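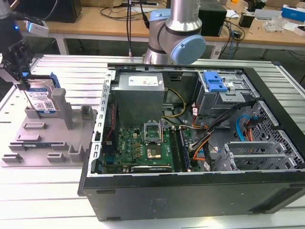 Pick the drive out last and put it back first, was the advice we got at the fall demo, and if you only ever have one evening with a robot arm and a desktop tower you could do a lot worse than follow it. We wrote it on the whiteboard and then ignored it for a whole month.

Tatbridge Robotics Club: Clino, our PC disassembly project
March 9, 2023
Filed under: Student Projects, Clubs
4 min read

Clino started as a dare. We wanted an arm that could work inside a desktop computer laid on its side, lift parts out, and park each one in a known place so that a second program could put it all back. Old towers are a great thing to practice on. They're full of cables, thin metal edges and plastic latches, and every one of them has been laid out a little differently by somebody who never imagined a gripper reaching in there!

Our first attempts were all about memory, and they were rough. The sticks sit close together, the clips need pressure from above, and our planner (we call it Brultitz, after a typo that stuck) kept choosing approach paths straight through the cable bundle. So we went back to the advice and switched to the hard drive. A 3.5-inch drive has big flat sides and a nice square shape, and with the blue plastic bracket on it there's something to line up against. Suddenly we had grasps we could repeat, and the mood in the lab changed completely.

The fixture plate took almost as much work as the code. Version one had slots that matched the parts exactly, which looked beautiful in CAD and was miserable in practice, as any small error in the wrist angle left a part perched on the rim. Version two has looser slots and taller posts. We also gave up on one universal approach height and let each slot keep its own, stored in a plain text file that anyone in the club can edit (please write down what you changed, we're begging you).

By the end of last week we had logged 235 pick attempts across all the parts. The log file is 2,897 lines long and we've read every one of them, some of us more than once. Most of the misses fall into two groups. Either the fingers close too early and push the part away, or the part tilts a little in the grip and then won't go down into its slot. The first kind was a timing problem and got much better once we added a short wait before closing. The second kind is still with us.
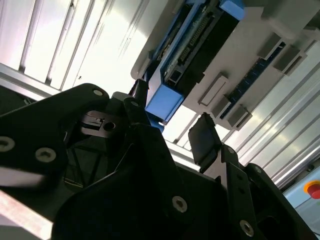 Tilt is sneaky. A part can be held firmly and still be off by just enough to catch on an edge, and the force reading at the wrist barely moves until it's too late. What we do now is lower the part slowly, stop at the first contact, back off a hair and try again with a small twist. It adds 10 seconds to a placement and we love it anyway. Watching it hunt for the slot is the best part of the demo.

We also rewrote the release. Opening both fingers at full speed flicked lighter parts sideways, so the gripper now opens halfway, pauses, and then clears upward.

Still on the list:
- memory sticks again, with the new contact routine
- a cable-aware path planner, or at least one that's scared of cables
- a cleaner restart after an emergency stop
- better names for the slot files

Our goal for the Trevaskis Cup in May is a full strip and rebuild inside the 20 minute limit. Right now the strip half fits comfortably and the rebuild half doesn't, mostly on account of all that hunting. If you'd like to help, come by on a lab night. You don't need any robot experience, and there's always a stack of towers to open up.

18 shares | 6 comments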